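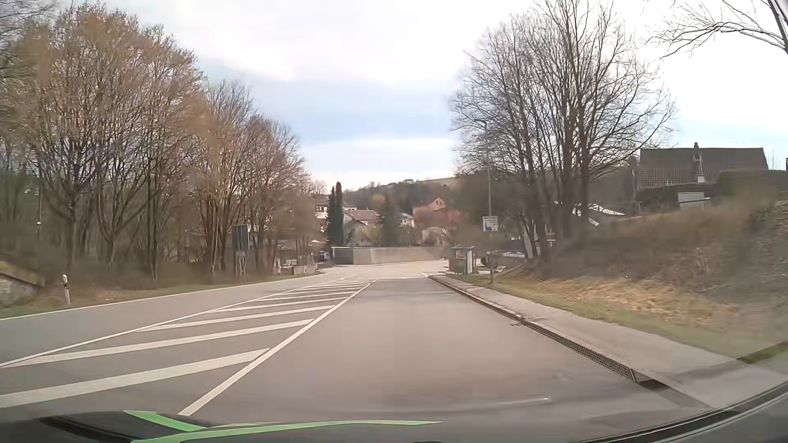 Road marking robot back on the shopping list as Stilham weighs up buy or hire

Stilham highways team wants a decision by the end of May on whether to buy a line-marking robot or carry on hiring one, with the survey car already out logging every junction, hatching and edge line in the district so the sums can be done properly this time.

The survey is the cheap bit. One car, driving itself on most of the main routes with a safety driver sat in, recording what paint is where and what state it's in. The robot is where the money goes.

Cinzia Piras, who runs equipment planning for the team, told Saturday's open meeting at Dawber that the last attempt at a budget fell over on bad figures. "We priced a machine on road length. Road length tells you next to nothing. It's hatching that eats the time, and the paint, and we'd never measured it."

Hatched areas, the striped wedges that keep two lanes apart on the run up to a junction, take far longer than a straight edge line. Every bar is set out and painted on its own and they get shorter as the wedge narrows. By hand that means a crew in the road with string and chalk and a lane closed. The robot does the setting out from a stored plan and paints as it goes, but it still needs the lane.

So far the car has logged 513 junctions out of 802. Rest should be done inside 8 weeks if the weather holds. Low sun and standing water both spoil the readings and the team has lost a few mornings to it already. Dull bright days are best, says Piras, sun behind cloud.

What's on the table

Three options went up on the screen at Dawber. Slides were hard to read from the back so apologies if any of this is a bit rough.

Buy outright. One robot from Vasance, plus trailer, charger, spare spray heads and two days training. Delivery is 40 weeks from order, which caught a few people out. Order in May and you've missed the whole of this painting season and a good bit of the next.

Hire by the week. Same model, from the Hidness depot, comes with an operator. Costs more per junction but nothing to store or mend. Stilham did it this way last year. Main gripe was dates, the machine goes to whoever books first and the good dry weeks had gone by the time our forms were signed off.

Share. Split a robot with Hidness and take turns. Cheapest on paper. Piras was lukewarm: both areas want it in the same dry weeks and somebody has to lose.

No prices given out in public as the Vasance quote is still being haggled over. Piras did say the machine itself comes to a bit over half of the five year cost of buying. The rest is paint, batteries, insurance, servicing, and software fees that go up every year. A question from the floor about whether the software fee can be capped got a "we're asking".

What the crews say

Two of the current paint crew were at the meeting. They weren't against it. One said he'd be happy never to chalk out another wedge on a wet verge side with lorries going past. The other wanted to know who drives the van, who fills the tanks and who moves the cones, since the robot does none of that. Answer: the crew does. No jobs go under any of the three options, though one post that's been empty since the winter would stay empty if they buy.

There was some grumbling about the survey car too. Several residents had seen it going past more than once and wanted to know if it was filming their houses. It records the road and whatever is next to it. Faces and number plates are blurred before the pictures are stored, and the team keeps the road measurments and bins the pictures once they've been checked. Repeat passes are normal, each junction gets done from every approach.

Also raised: drains. The car picks up gullies and long kerbside grates as well as paint, and the drainage people have asked for a copy of the lot. Piras said yes in principal but they'd need to chip in for the storage. That got a laugh from somewhere.

Storage for the robot is not sorted either. It needs a dry, locked bay with a decent power supply and the Dawber yard has one of those, currently full of winter grit spreader parts. If the parts shift the bay is free. If they don't it's a new lean-to, and that isn't in any of the three budgets at the moment.

Next steps

Survey carries on, weekdays mostly, starting 9am once the school traffic clears. Junctions with the most worn hatching go to the top of the list for hand painting in the meantime, so nowhere should be left waiting on the robot question.

A trial day with the hire machine is pencilled in at the Dawber yard, date to follow. Piras wants it run against a hand crew on the same size of wedge, both timed, paint weighed before and after. Anyone can come and watch but you'll need to stand behind the barriers.

Written comments on the three options can be dropped in at the Dawber office or the Stilham front desk. Put "marking robot" at the top or it'll end up in the potholes pile.

We'll update when the trial date is out.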